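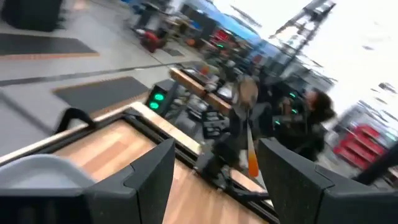

Zhong Hall opens its doors with new wooden work tables

June 6, 2025

The large hall on the east side of Polel is in use again. After a long renovation, the city opened it this week as a shared place for work, courses and small fairs. The first visitors could walk between the tables, try the seats and put their name on the list for the autumn courses.

The hall is known in the town as Zhong Hall, after the paper trading company which had its storage there. It measures 543 square meters and it stood closed for a long time. The roof was leaking in the north corner, and the heating could not be repaired any more. Both have now been replaced. The old floor is kept, but it was sanded and closed with a new layer of oil.

What most visitors noticed first were the tables. They have a light, honey-colored wooden top, in which the seams between the planks can be seen, and a thin black metal frame along the edges. They were made by Onis, a furniture workshop in the same town, after a drawing by the designer Hanna Zieliński.

"I wanted a table that you are not afraid of," said Zieliński at the opening. "If the surface is too beautiful, people put a cloth on it and then they work badly. On this one you can leave a scratch, and after some years it will look better for it."

The wood was the subject of a long discussion. In the first plan the hall would get white tops, because they are easy to clean and cost less. The users' group did not agree. It asked for a warmer material, and it collected 2633 signatures in the town for its whole list of wishes, where also a bicycle stand and longer opening hours in the evening were named. The bicycle stand has been built behind the side entrance. About the opening hours there is still no decision.

Jae-in Hong, who leads the workshop at Onis, told that the metal frame gave more trouble than the wood. The first version was wider, and people who sat at the table for a whole afternoon felt the edge under their arms. Onis then made the frame thinner and let it come a little lower than the wood. "It is a difference that you do not see from the door," Hong said, "but your arms know it after one hour."

Each table can be moved by two persons. For a fair they will stand in long rows, and for a course they are put together in groups. The tables do not fold. According to Hong this was discussed too, but a folding table always begins to shake after some time, and for fine work a shaking table is of no use.

The hall may receive up to 352 people at the same time. For work days the number will be kept much lower, so that everybody has enough space and the noise stays acceptable. The sound was a weak point of the old building — a chair that fell at one end was heard clearly at the other. Panels against the echo are now fixed under the roof. Some visitors found that it is still loud near the main entrance, and the city will let the sound be measured again when the hall is in daily use.

Fadime Güler, who will coordinate the program, expects that the mornings will be given mostly to schools and training groups. The afternoons are open for clubs, small firms and people who need a big table for a few hours and do not have one at home. A table can be reserved for 3 hours, with the possibility to stay longer if no other group is waiting. Material and tools must be taken home at the end of the day, until the lockers are delivered.

The delivery of the lockers is late. They were ordered at Flelico, together with the coat racks, and should have been in the hall before the opening. Güler said that she now counts on the end of the summer. Until then, coats can be hung in the corridor next to the toilets.

Not all people in the neighborhood are content. Deok-su Wang, who lives across the street, is glad that the building has light in the windows again, but he is worried about the parking. During the opening, cars were standing on both sides of the street and the bus had difficulty to pass. The city answered that visitors may use the parking place of the swimming pool, which is a walk of a few minutes, and that signs will be put up.

The regular courses begin in September. Among them are bookbinding, repair of small household devices, model building and a drawing course for adults. The last one will be given by Ha-rang Ki, and it already has a waiting list. Registration is possible at the desk in the hall or at the town library, and the price list is hanging in both places.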